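How to Budget a Wearable Capture Station for Robot Training Data

Quick version of what we did at Woltdale. Sorry for the notes-style writeup, I have a purchase order due. 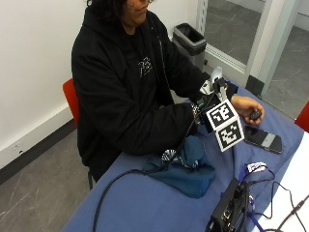 Wrist rig with markers on the right arm, left hand bare. Blue cloth on the table, black box at the lower right.

Who this is for: you've been told to get hand-motion recordings for a manipulation project, you have one table, one person and a budget line somebody guessed at in December. You need a number by Friday.

Before you start

Three things to get in writing. What tasks you're recording. How many hours. Who owns the data after. If you can't get the third one, start anyway but put it at the top of the quote request. Holger Hellström signed off on ours without it and we spent a month of emails fixing that.

Step 1. Write the task list first

Not the parts list. Tasks drive everything. Folding cloth, picking up small objects, handling a phone -- those are tabletop jobs, seated, short reach. One table will do. If your list has opening doors or carrying boxes in it, stop, different budget, this page won't help much.

Keep it to 15 tasks for the first round. We started with a lot more and cut.

Step 2. Split the budget into four buckets

Wearable. The thing on the arm, plus its mount and markers.
Recording. Cameras, the box it all plugs into, storage.
Furniture and surface. Table, chairs, cloth.
People. Wearer's time, plus whoever checks the recordings.

People is the biggest one. Always. Our first sheet had it as a footnote.

Step 3. Price the wearable

Ask for one arm and two arms as separate lines. One-arm rigs are fine for a lot of pick and place, and the free hand can still hold stuff. We bought one arm first, total for the wearable bucket came to $3924 with shipping. Two arms would of been nearly double and we didn't have tasks that needed it yet.

Ask the vendor:
- Is the marker mount sold seperately? Price of a spare?
- Can the markers be reprinted in house, and at what size?
- What size wrist does the band fit, smallest and largest?
- Cable length from wrist to box.
- Does it go over a sleeve or does it need bare skin?

That last one matters more than you'd think. Offices are cold. People show up in hoodies.

We had quotes from Druduvon and Clillura. Druduvon was cheaper on the rig, Clillura included spare mounts. Went with Clillura. Lead time was 23 days, quoted as "two weeks". Plan for the longer one.

Step 4. Price the recording side

Fixed camera beside or above the table, get a proper arm or clamp for it, not a tripod. Tripods get kicked.

Storage: do one test hour, weigh the files, multiply. Then add half again. Don't use the vendor's figure.

Cables. Give them their own line. Power, data, the run from wrist to box, one spare of every single one. Intan Jugah does our purchasing and made me list each cable with its length, I complained, she was right. Also budget clips and floor tape. A thick cable hanging over the front of a table is going to meet somebody's knee.

Step 5. Surface and room

Cheap bucket, still do it properly.

Plain tablecloth, one solid color, buy two the same so you can wash one. Check the color against your task objects before you order. Teal on blue is a harder case than white on blue, fine if you want it in the set, bad if it's every session.

Props: cloths, phones, small dark things, small light things. Old phones out of the drawer are OK. Shiny glass gives you reflections, so record a few minutes and look before you commit to ceiling lights.

Room: outlet near the table. Sounds obvious. Our first room had one outlet and it was behind a cabinet.

Step 6. People

Wearer time is paid time including fitting and breaks. We plan sessions at 40 minutes then a stop. Zainab Bashir runs the checking and she wanted one hour of review per hour recorded, at least for the first 5 sessions. Less after that if the marker tracking is clean.

Put the consent form in here too. Someone has to write it and someone has to read it. Framing the camera low so most of the face is left out helps with the privacy talk but doesn't replace the form.

Step 7. Contingency

Ten percent if you've done this before. Twenty if not. Ours went on a replacement cable, more tape and a second chair.

Step 8. Buy in two rounds

Round one: one arm, one table, one camera, enough wearer hours for a pilot. Round two only after somebody has tried to train on the pilot data. Vilhjálmur Toft wanted everything in one order for the discount. Discount was small. Got round two changed completely after the pilot so glad we waited.

Common mistakes

Forgetting calibration time. Put it on the people line.
Buying one of the mount.
No line for shipping returns.
Quoting in two currencies on the same sheet.

The blank sheet is on the Woltdale shared drive, ask Ditte Hauksdóttir for access. Tab two has the formulas, dont edit tab one.

Updated 2021-07-23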